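Pipe grasping: why the fingers stopped short

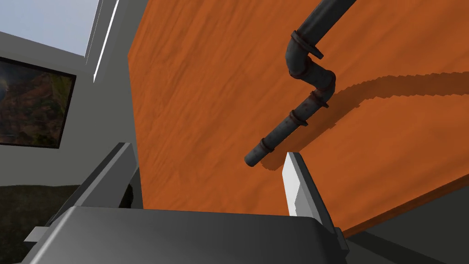 The simulated gripper with open fingers near the lower end of the pipe, wrist view.

Many readers of this newsletter asked what happened with the pipe task in May, when the success numbers on our internal page went down in one night and stayed down. I promised to write it up, so I do it now. The fault is found and the fix is in the main branch, but there are a few things which every user of the Mindine simulator should check in their own setup.

First, the symptom. In the pipe task the arm must approach the free end of a rusty pipe, close the fingers on it and pull. The scripted controller had been doing this without problems. After the update of the scene package, it began to fail in a strange way. The arm came down to the correct place, or nearly correct, and then it waited with the fingers open until the time limit. There was no collision message and no joint error. The log said only "target not reached", which can mean almost anything.

We ran a batch of 3000 episodes overnight to see how often this occurs, and 2000 of them ended with the same message. Such a high share should make the search easy, but it did not. When we replayed single episodes by hand, the wrist view looked fine. The finger tip was seen close to the end of the pipe, and I myself said in the meeting that the gripper was at the target and the controller was simply too strict. This was my mistake, and it cost us several days, because we spent them on making the tolerance wider.

With the wider tolerance, the fingers did close. They closed on air. In a part of the runs they also touched the pipe from the side with full closing force, and the force value in the log jumped far over the limit we use for the real arm. In simulation this breaks nothing. But the same controller file is copied to the hardware bench in Nistinard, and there the limit is a safety limit. For this reason we blocked the copy the same afternoon, and no run with the wide tolerance was made on the bench.

The real cause was found by Halyna Marchuk, who did what we should have done at the beginning: she stopped looking at the wrist view and compared the numbers. The pipe model has two shapes, one for drawing and one for contact. The drawn shape has all the bends and the raised rings. The contact shape is simpler, and in the new scene package it was exported with a different origin. So the pipe on the screen and the pipe which the physics knows about were moved apart along the viewing direction of the wrist camera. From this camera the error is almost invisible. From any other side you notice it at once.

The controller takes its target from the contact shape and checks its arrival with the depth picture, and the depth picture comes from the drawn shape. The two could never agree. It waited, quite correctly, for a condition which was impossible.

I want to add a word about shadows, as two people wrote to me about this. The shadow of the pipe in our renders has a stair-stepped border and looks rough, and the suspicion was that the depth check is confused by it. We tested with shadows switched off and the result was the same. The rough border is from the low shadow resolution and has nothing to do with this fault. It can stay as it is.

What has changed:

The scene package is exported again with one common origin for both shapes. The ticket is 3937, if you want to read the full discussion.

The loader now compares the two shapes at start and refuses the scene if they are too far from each other. Before, it loaded everything silently.

The tolerance is back to the old value. If you took the wide value into your own branch, please remove it by hand. The merge will not do it for you.

The message "target not reached" is divided into 4 separate messages, so that waiting, timeout, lost target and disagreement between the sensors can be told apart.

After the fix the scripted controller grasps the pipe again. We have not yet repeated the long overnight batch, so I prefer not to give a percentage here. The Clondine team uses the same pipe model in their own scenes and has been informed - they load it with a different tool, and it is not clear yet if they were affected.

Open question: the force limit. At the moment it exists only on the bench side, and the simulator writes the value to the log and continues. Pappas asked that the episode should stop when the limit is passed, also in simulation. I agree with this, but it will make some older results not comparable. Please send your opinion to the simulation list before the next release is prepared.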